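Nerlow Home Altar Kit – Review

Posted in Altar Tools and Supplies by Cuiping Jiang

I bought the Nerlow kit in November after my old altar cloth finally gave out. I had been working from a shelf for years with odds and ends, and I wanted one set of basics that could be put away in a drawer between full moons. The kit costs 60 dollars from Unerier. There is a larger version with a brass bell and a second cloth, which I haven't tried.

What you get: a black cotton cloth, two taper holders, a small incense burner, a wand, a salt dish, a bag of charcoal discs and a booklet. The box is plain cardboard with no foam inside. Everything was wrapped in tissue and nothing was chipped.

The cloth is the best part. It's heavy enough to hang straight, and it has been through the wash several times without fading. Wax comes out with an iron and brown paper, though I'd do that on a towel. The edges are hemmed properly on all four sides.

The taper holders are fine. They fit standard tapers snugly and have a wide foot, so I don't worry about a sleeve catching them when I walk the quarters. Thinner ritual candles wobble. I wrap a strip of foil around the base of those.

The salt dish is where I have a complaint. It's too shallow. If you consecrate water by adding salt and stirring with the point of your athame, you need some depth, and this dish slops over with the first turn. I moved the salt dish to north, where it can sit and hold dry salt, and went back to using ordinary kitchen dishes for water and cakes. I think most people who practice at home end up doing this anyway. Keep whatever you choose for ritual use apart from the everyday ones if your tradition asks for it. Mine doesn't. 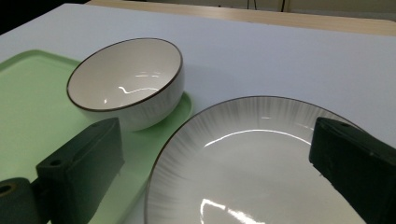
White bowl with a dark brown rim, on a green tray.

The wand is turned wood, 15 inches long, with no carving and no stone at the tip. I like that. You can mark it yourself or leave it bare. It came with a light coat of oil and no varnish. The booklet says to rest it on the altar overnight before first use, and I did that, along with a short cleansing in smoke.

I had more trouble with the incense burner. It is sold for charcoal, but the bowl gets very hot underneath and the feet are short. Fill it halfway with sand and put a tile under it. With stick or cone incense it gives no trouble at all. The charcoal discs are slow to catch, and they last some 40 minutes once they do. I have switched back to Tomoana discs, which light faster and smell less of fuel.

The booklet is thin. It covers laying out an altar, calling the quarters and a simple closing. The correspondences are the usual Western ones, with air in the east. If you work in the Southern Hemisphere, or in a tradition that places the elements differently, there's no mention of it. Beginners will want a proper book as well.

Compared with the Bakumico set, which I borrowed for one Thursday night working, the Nerlow cloth and wand are better made. Bakumico has the better burner and a deeper dish.

I'd buy the Nerlow again for the cloth and holders. If you already have those, get the wand on its own, item 502 in the Unerier catalog, and spend the rest on incense.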